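3.2 Setting up the sorting task

By October we'd more or less agreed on what the club was going to teach the two arms, and it was the least glamorous idea on the whiteboard. Leen Tannous wanted them to pick small electronic parts out of yellow trays and put them in a steel one, and after a long evening of arguing (mostly me arguing, I admit) we went with Leen. We called the task Plordale, after the team name from our first competition.

Each arm looks after its own side of the table and both of them share the steel tray in the middle, so the arms have to take turns – and that turned out to be the bit our students learned most from! Figure 4 has the layout at the start of a run.

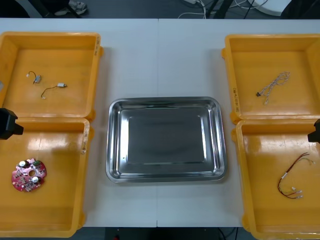 Figure 4. Start of a run: parts in the four yellow trays, steel tray empty.

I'd assumed the round red board would be the hard one. Wrong! The harness and the long twisted cable gave us far more grief, as a soft thing never lies the same way twice and the students driving the arms each had their own way of grabbing it. Gervásio went for the connector end every time, Carla for the middle of the bundle, and we kept both styles in the training set.

We recorded 437 runs over 7 weeks, nearly all of them after school. The shiny steel rim bothered our first vision model quite a bit, and I come back to that in Section 4.

Print this page
E-mail this page

Related items
Zervas: a low-cost arm controller for school clubs
Teaching turn-taking with two arms
Notes from the Fanport student robotics day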